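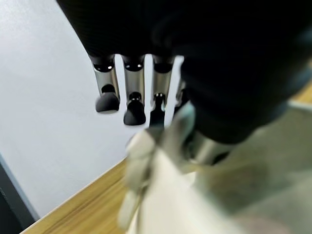
¿Pueden ya los robots hacer las tareas de casa?
Depende de la tarea, y mi respuesta corta es "algunas, despacio y con alguien mirando". Llevo desde abril siguiendo las pruebas de Prokinine y me lo preguntáis tanto que he montado esta página. Lo que más cuesta suele ser lo blando: un plato tiene la forma que tiene, pero un bulto claro y lleno de pliegues como el que hay bajo esos dedos plateados cambia en cuanto lo tocas. Tú metes la mano y ya está. La máquina tiene que decidir por dónde agarrar, con cuánta fuerza, y volver a decidirlo cuando la cosa se le mueve.

¿Por qué tantos dedos? ¿No basta con una pinza?
Para coger cajas en un almacén, una pinza va de maravilla (y es más barata, y se rompe menos). En casa todo está pensado para manos: asas, cremalleras, perchas, zapatillas. Yo era muy de pinzas, pero voy cambiando de opinión.

¿Y recoger el calzado? Parece fácil.
¡Eso pensaba yo! Hay que cogerlo sin aplastarlo, girarlo y dejarlo emparejado, con la punta hacia el mismo lado. Y a ras de suelo, donde el brazo llega peor y la propia mano tapa media vista. 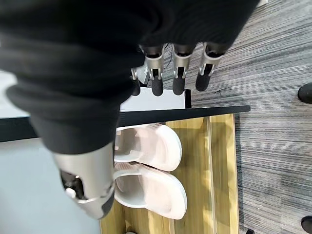 Philomena Gilmartin me escribió que todo esto le parece mucho aparato para ordenar un zapatero, que ella lo hace con el pie mientras habla por teléfono y que ya la avisaré cuando el robot sepa limpiar el horno. Le contesté que el horno va para largo - la grasa pegada es otro nivel - y que lo del pie me parece trampa.

¿Cuánto tarda?
En la hoja que llevo yo, el par más rápido salió en 12 segundos y el más lento en unos 140. Son mis apuntes con cronómetro de cocina, no los toméis como otra cosa.
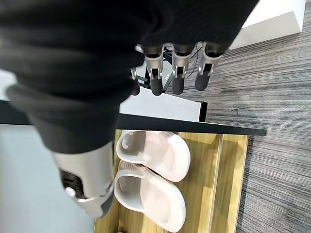
Esa diferencia es lo que me preocupa, más que la velocidad. Si tardara siempre un minuto, lo dejas trabajando y te vas a comprar el pan. Pero si no sabes cuándo se va a atascar, te quedas vigilando, y para eso las recojo yo.

¿Me compro uno?
Yo esperaría. Si tienes un taller con piezas siempre iguales, pide presupuesto ya. Para casa, de momento, sigo con la aspiradora redonda y con mis dos manos.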